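Basket weaving

Basket weaving, also called basketry, is the making of containers and other objects by interlacing flexible strands. It is practiced in most parts of the world and is older than pottery in many regions. Baskets are used for carrying, storing, sorting, drying and serving goods, and similar methods are used for mats, chair seats, fish traps and fences.

Materials

Almost any plant that yields a long, bendable strand can be woven. Willow is the usual choice in cooler climates, where the rods are cut in winter after the leaves have dropped. Rattan, a climbing palm, is common in the tropics and is sold as whole cane or split into peel and core. Other materials include reed, rush, straw, palm leaf, pine needles, bamboo and thin splints of ash or oak.

The word "wicker" is often taken to mean a material, but it refers to a way of weaving. Wicker can be made from willow, rattan, paper cord or plastic. Plastic strands came into wide use for outdoor furniture and for trays that have to be washed often.

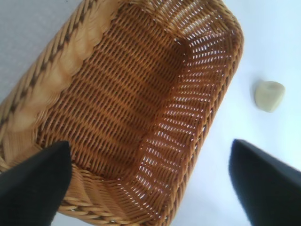 Preparation

Most plant strands must be soaked before use. Dry willow with the bark on may need several days in water, while split rattan core is ready in under an hour. After soaking, willow is wrapped in damp cloth and left to mellow overnight. Strands kept wet too long turn slimy and lose strength, and the bark may slip during weaving.

Willow is sold as brown (dried with the bark on), buff (boiled and then stripped) or white (stripped without boiling). Buff willow takes its color from the tannin in the bark. Rods are sorted by length and tied in bundles known as bolts.

Structure

A woven basket has two sets of parts. The stakes are the stiffer members that run from the base to the rim, and the weavers are the thinner strands that pass in front of and behind them. A round base starts with a cross of short sticks. A rectangular base is usually built in a wooden clamp called a screw block, which holds the sticks upright and parallel while the weaver works across them.

Once the base is finished, stakes are inserted along its edge and bent up. The first rows of the wall are normally worked in waling, a weave of three or more strands that locks the stakes in position. The rest of the wall may be worked in randing (a single weaver), pairing (two weavers that cross between stakes) or slewing (several weavers used together as a band).

Borders

The border closes the top of the basket and keeps the weave from working loose. In a trac border each stake is bent down in turn and passed around its neighbors. A rod border uses more strands at each step and gives a thicker edge. The plaited border is the heaviest of the common types and looks like a braid laid along the rim. It takes more material than the others – the stakes must be left long – and is often chosen for trays and shallow baskets that are lifted by the edge.

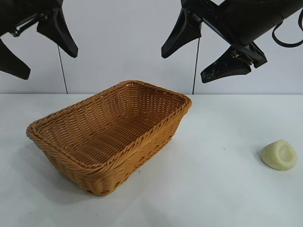
Rectangular wicker basket on a white tabletop.

Shapes and uses

Shape usually follows use. Deep baskets with narrow mouths were made for eels and other live catch, and tall ones with shoulder straps for grapes or firewood. Shallow rectangular baskets stack well on shelves and are used for bread, fruit, linens and small household goods. Open weaves let air pass and suit produce that would spoil in a closed box. Close weaves were once used for grain and meal, sometimes with a coat of clay or pitch.
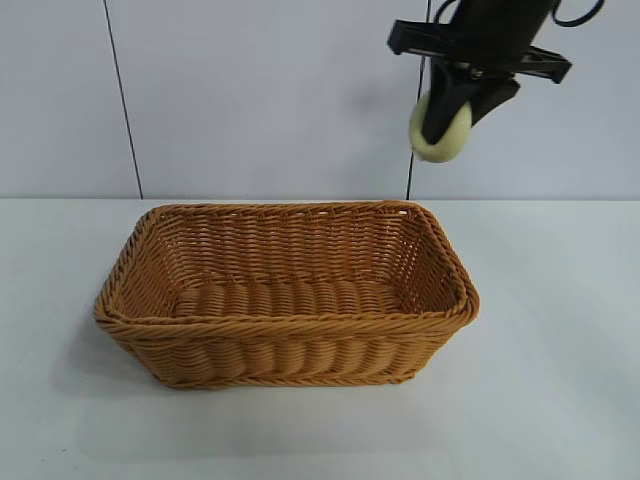

Handles are added last on most willow baskets. A bow handle crosses the whole opening and is formed over a thick rod pushed down beside the stakes, then wrapped with thinner ones. Small side handles are better for heavy loads carried by two people.

Trade and teaching

Before cardboard and plastic packaging, basket making was a large trade with set sizes and piece rates. The workshop at Colley kept a pattern book of 632 designs, most of them for farm and laundry work. A pattern entry gave the base size, the number of stakes and the kind of border, with no drawing. The Tadwood willow beds, which supplied the shop, were plowed up when demand fell.

Basketry is now taught mainly as a craft. Gönül Karabulut's handbook for beginners starts with a round base and leaves rectangular work to the later chapters, on the grounds that square corners are hard to keep even. Tarık Uçar, who teaches at the Güler workshop, begins with a flat mat of 60 strands so that students learn to keep tension before they attempt a wall.

Care

Natural baskets should be kept out of direct sun and away from radiators, which make the strands brittle. Dust can be removed with a soft brush. A light rinse once or twice a year helps willow stay flexible, provided the basket is dried in moving air afterward. Painted and varnished pieces should be wiped with a damp cloth only.

See also

Caning
Coiled basketry
Plaiting
Wattle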